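Looking After the Two-Arm Cell: What the Maintenance Routine Does and Doesn't Fix
Nuria Worku and Unathi Joubert
Reading time: 2 min

Our assignment was to keep the Grumwood cell usable through April and to report whether the upkeep routine we inherited makes any difference. We went in doubting it. The task is pole handling: two arms, a big white foam base, and poles to take hold of.

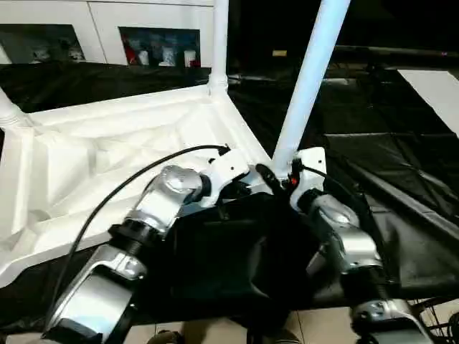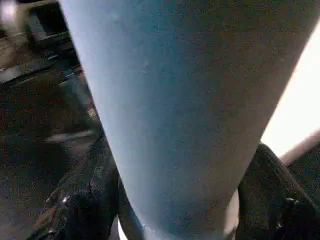 1. The setup

Both arms are mounted side by side over tiled floor, with the foam ahead of them. Each wrist bracket has a cable coming off it, and the left one hangs in a long loop down over the foam. The setup notes call this "adequate slack." We think it is a snag waiting to happen, and we logged it as an open fault.

Black fabric is spread around the work area to cut reflections. It may help. It does nothing about glare from the side, and at close range a strong light can still wash out part of the wrist view completely. The routine has no step for lighting at all.

2. The routine

The checklist has 21 steps and takes most of a morning. It covers joint zeroing, collar tightness, finger wear and cable seating. We ran it in full for the first half of the project, then dropped to a short version – finger wipe, collars, cables – for the second.

3. Results

We logged 51 faulted grips. Most came down to the fingers closing off-center on the pole, and they turned up under both versions of the routine. Re-zeroing the joints made no difference we could measure. Wiping the fingers did, a little.

The handbook says to replace finger pads every 2000 grips. We could not find where that number came from, and our pads looked worn well before it.

4. What we would change

Clip the left cable. Add a lighting check before the zeroing. Inspect pads by eye and stop trusting the counter. We would also like another group to repeat the comparison, as one month on one cell is thin evidence – including for our own doubts.

2 comments · 21 shares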